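Nhàn Giáp began recording older people in Clanden in April, with a borrowed list of names and no plan for a book. She now has 139 hours of interviews, nearly all with women who worked at the old Nokis cannery.

"The company records list the foremen and the drivers," she says. "The women on the packing line show up as a number at the bottom of a page."

Most of them didn't think they had anything to tell. One asked her to come back when her husband was home, as he was the one who remembered dates. Giáp came back on a morning when he was out - and they talked for three hours.

"She knew what everyone was paid. She knew who had walked out in the strike and who had fed their kids."

Giáp works with Toàn Sầm, who transcribes the tapes and checks place names against old maps. 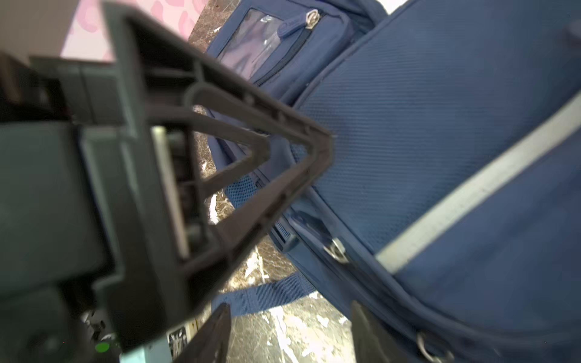 Sầm leaves the pauses in. "If someone stops for 16 seconds before answering, I type that," he says. "A reader should know."

About 30 of the interviews will go to the town library next year. The rest stay closed until the families agree.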